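The Last Machine on Grudine Street

Posted Mar 21, 2022

Lid off. Screws in the saucer. Renu had done this so many times her thumbs did it without asking.

"How long?" said Tyra Hedlund from the door. Coat still on. Keys in her fist.

"You said six."

"I said six before the buyer called. He wants the bench cleared by five now."

Ten past three on the wall. The wall clock ran slow, everyone knew it ran slow, it had run slow when old Teodor Dalen was still alive to be annoyed by it. So call it twenty past. Renu didn't look round.

"Then stop talking to me," she said.

Tyra stopped talking. The keys didn't.

The computer had come from the back office at Mondilia, which had been a seed company for fifty years and was now a name on a door and a lot of cardboard. Everything else had gone already. The scales went to a school. The chairs went to whoever had a van. But the old tower had sat under Teodor's desk with its fan roaring, and on it somewhere were the Halim books, the crossing records, every bean he ever grew and what he'd grown it out of. Forty notebooks typed in with two fingers. Then he'd burned the notebooks, the idiot. More shelf space, he said.

And then in October it wouldn't start.

It beeped. That was all. Beep beep, nothing, beep beep. Tyra had kicked it once and was sorry.

"Could be the memory," Renu had told her on the phone.

"Whose?"

"The computer's, Tyra."

So now. The drive first – no, the drive was out, she'd done the drive before lunch, it was in her bag wrapped in a clean tea towel. She'd put it on the reader and the reader had shown her one folder and one folder only. ERKALEL. Inside it a hundred and something files and every one of them locked to the machine that made them. Some program he'd bought from a man in a car park, probably. It would open on that board or it wouldn't open.

Which ment the board had to live.

"Tell me in small words," said Tyra.

"The box has to wake up one more time. Five minutes. Long enough for me to get them out and print them."

"And if it doesn't?"

Renu blew dust off her glasses.

Tormod Aasen came in with the soup. Nobody had asked for soup. He stood there in his big boots holding three cups in a triangle and looked for somewhere to put them, and Renu said not there, and not there, and definitely not there, so he sat down on the floor and held them.

"Is that its brain?" he said.

"Where the brain goes."

"Where's the brain?"

"On the plate. By your elbow. Don't have an elbow."

He tucked the elbow in.

She'd pulled the processor to look at the contacts, and they were fine, clean, pretty even. So it wasn't that. She'd leave the lever up and get the memory sorted before anything went back. Order of things. Her mother taught her that with fish. Guts first, then scales, then you can think about the lemon. 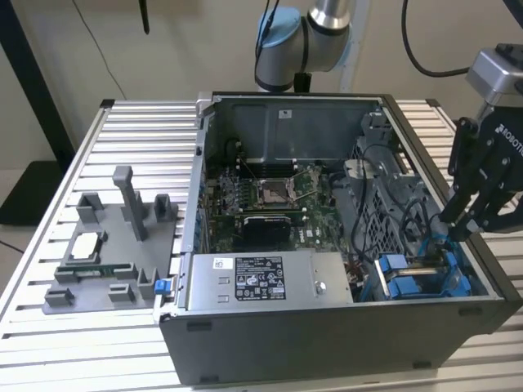

One stick was dead, she was almost sure. The other one she wasn't sure of at all. She rubbed its gold edge with a pencil eraser, short strokes, one way only, and blew, and rubbed again. Tyra's keys went round and round.

"He proposed to my mother in this building," Tyra said. Out of nowhere.

Renu kept rubbing.

"She turned him down. She had a boat ticket. He named a bean after her anyway, that's what Maj-Britt says. Maj-Britt Løken, she did the labels. She says it's in the records, the name and the year and what he crossed to get it. White with a red eye. She says it's still growing in half the gardens up the valley and not one person knows what it's called."

Tormod had stopped drinking his soup.

"You might of said," said Renu.

"I'm saying."

Twenty to four. Processor in, flat, no pushing, let it drop. Lever down. That horrible little creak it gives. Paste, heatsink, four screws, corner to corner. Memory in the slot nearest her, both thumbs, click. The drive out of the tea towel. Cable. Other cable. Tormod on his knees with the flashlight, breathing onion.

"Left a bit. No. Your other left."

"Sorry."

"Don't be sorry, hold it still."

Screen plugged in. Printer plugged in, paper in the printer, 100 sheets, it would have to do. Tyra had her hand flat on the wall by the socket like she could feel something in there.

"Ready?" said Renu.

Not really. She pushed the button anyway.

Fan. A great dirty roar of it, dust all over the bench. Then one beep.

One.

"Is one good?" Tormod whispered.

"Shh."

Black screen. Black screen. A line of gray letters, gone before she could read it. Then a green hill and a sky and eleven icons in a crooked row, and Tyra made a noise like somebody had stepped on her foot.

Renu was already in the folder. Click, click, print, don't wait for it, print the next. The printer coughed and took its first sheet. She copied with her left hand and clicked with her right. A truck was backing up in the yard, that would be the buyer, early, of course he was. Tormod got up without being asked and went out to stand in front of it with his boots on.

"Which one's hers?" said Renu. "What was her name?"

Tyra told her.

She typed it in. Nothing. She typed it again with one L.

File 123. Last opened in October, two days before the beeping. A short page, most of it numbers. Seed weight, days to flower, mother plant, father plant. White, red eye. And in the box at the bottom, where he was supposed to put faults, he'd written *none found*.

The sheet came out warm. Tyra took it by the corners and went over to the window with it, and Renu went back to clicking, ten files done, then the next one, the fan screaming, somebody outside leaning on a horn.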